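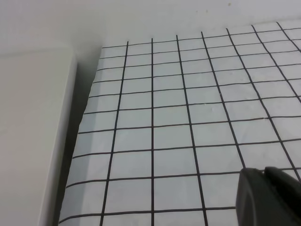 About Brunus

Brunus is a family-run restaurant on the main street of Wellham. We serve lunch and dinner, and breakfast on weekends. The dining room seats a few dozen people and there are more tables out the back when the weather allows.

How we started

Renata Huenchumán opened Brunus in 2000 with her brother Benjamín. The building had been a hardware shop and the first kitchen was very small, with one oven and a grill bought from a closing pub in Gandside. For the first year the menu had eight dishes on it, most of them things their mother cooked at home: beef and corn pie, bean stew, baked empanadas, grilled fish with tomato and onion.

People in town asked for chips, so we put chips on. They also asked for a steak sandwich, and the one we sell now hasn't changed much from the first one -- thin beef, green beans, tomato and a bit of chilli on a round roll.

We moved the kitchen into the old storeroom after our third winter and put in a proper bread oven. All our rolls and the flatbread come out of it each morning. Baking starts at 4 am and the first trays are usually ready before the rest of the staff get in.
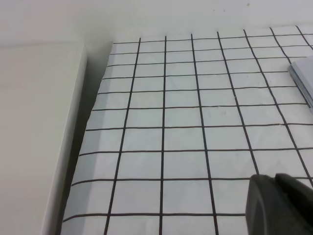
A grid sheet on a white tabletop.

The people here

Renata still runs the kitchen and writes the menu. Benjamín looks after the ordering, the wine list and the front of house, and he is the person you will speak to if you ring about a large booking.

Fung-ping Fu joined us as a kitchen hand and is now head chef at dinner. The pepper squid and the braised eggplant are hers, and so are the dumplings we do in the colder months. Linnea Aasen bakes the bread and makes all the desserts. Her cardamom buns are sold at the counter until they run out, normally well before lunch. Vicente Gaete manages the grill and trains our apprentices.

We have 14 staff altogether, counting casuals. Several started with us while they were still at school.

What we buy

Our beef and lamb come from the Espinoza farm on the Gandside road. We have bought from them for 15 years. Vegetables come from the Wellham growers' market and from two gardens just outside town, so the sides change with what is available. Fish is delivered fresh, and if the boats haven't been out we take it off the menu for the day.

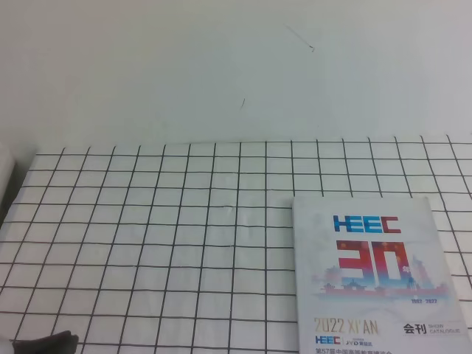 We make our own sauces, pickles and stocks. The chilli paste is sold in jars at the counter in mild and hot. We don't make our own ice cream or cheese.

Bookings and dietary needs

You can book by phone or at the counter. Walk-ins are welcome at lunch. For groups of more than eight we ask that you choose from the shared menu, and we need a deposit for October through to the end of the year, when we fill up early.

Most dishes can be made without dairy, and the menu marks which ones are gluten-free. Please tell us about allergies when you book -- the kitchen uses nuts and shellfish and we can't promise that any dish is completely free of them.

There is street parking out the front and a ramp at the side entrance. Dogs are fine at the outside tables.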